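Setting up and looking after the Millari cell: project report

Maëlys Roussel and Teun Coppens
24 March 2024

What we set out to do

Our project was to take over the Millari cell from last year's group, get it working again, and leave it in a state where the next group can start on their first day. The cell has two halves. One is the real arm on its bench, with a parallel gripper, a control box and a small air line for the tool changer. The other is the simulated copy, which runs on the lab computer and is where every new movement has to be tried first. We had expected the real half to take up most of our time. We were wrong about that, and the simulated half ended up being our favourite part of the whole project!

State of the cell when we got it

The arm powered up and homed without trouble. The gripper was another matter. It closed with a slight grinding noise and stopped short of fully shut, and the left finger had some play in it when we pushed it sideways. The simulated copy loaded, but the fingers in it closed perfectly every time, so a grasp that worked on screen would fail on the bench. Last year's log (a green notebook, very hard to read in places) said the gripper had done around 2,000 cycles since it was last opened. There was no note of what had been done to it then.

Repairing the gripper

We isolated the power, bled the air and took the gripper off at the wrist flange. Four screws hold the cover on, and one of them had been rounded off already, so Teun spent most of an afternoon getting it out. Inside, the old grease had gone stiff and picked up a lot of fine grey dust. We cleaned both guide rails with lint-free cloth, put on a thin film of fresh grease and moved the carriages by hand from end to end until they ran freely. The play in the left finger came from a loose clamp bolt. We tightened it with a torque wrench borrowed from the Fitano workshop downstairs, then marked the bolt head with a paint line so that anyone can see at a glance if it has turned.

After that it closed quietly and all the way. We ran it open and shut for ten minutes with nothing in it and checked the paint line again. It hadn't moved.

Matching the simulated copy

Now for the part we enjoyed most. The simulated gripper had its zero point in the wrong place, and its mounting was rotated by two degrees compared with the real one. Neither error is big, but at the fingertips they add up. We moved the zero, corrected the mounting and then set up a viewpoint fixed to the wrist, looking out along the fingers, to use whenever the settings are checked. 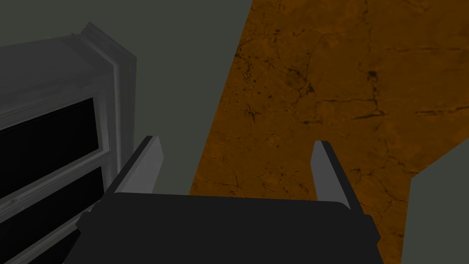
With the view fixed to the wrist, the gripper stays put on screen and the room moves instead, which takes some getting used to. Maëlys felt a bit seasick the first time we ran a full turn of the wrist! But it makes a crooked mounting much easier to spot than the usual view from the corner, where the arm itself gets in the way half the time. We do the check with the fingers open and empty, then close them slowly and watch where they meet.

The room model we load for this is called Ngau and was already on the computer. It is furnished like part of a house and has nothing to do with our bench, but it loads quickly and we kept it. The bench model, Dreson, takes far longer to open and we only use it for the final run before going to the real arm.

Routine we are leaving behind

Before each session: look at the paint line, listen to one open and close, check the air gauge. Home the arm before loading any program.

Once a month: cover off, wipe the rails, fresh grease, cover on. Write the cycle count in the notebook, in ink. The next one is due in April.

After any knock or any work on the wrist: repeat the wrist view check, then compare it with the real fingers closing on the steel gauge block. If they disagree, correct the simulated copy and save it under a new name — don't overwrite the old file. We did that once and lost a whole day.

Still to do

The rounded screw has been replaced with one that is slightly too long, with a washer under it. It holds, but the right part should be ordered. The cable to the gripper also rubs on the forearm when the wrist is turned fully left, and for now there is a wrap of tape over the spot.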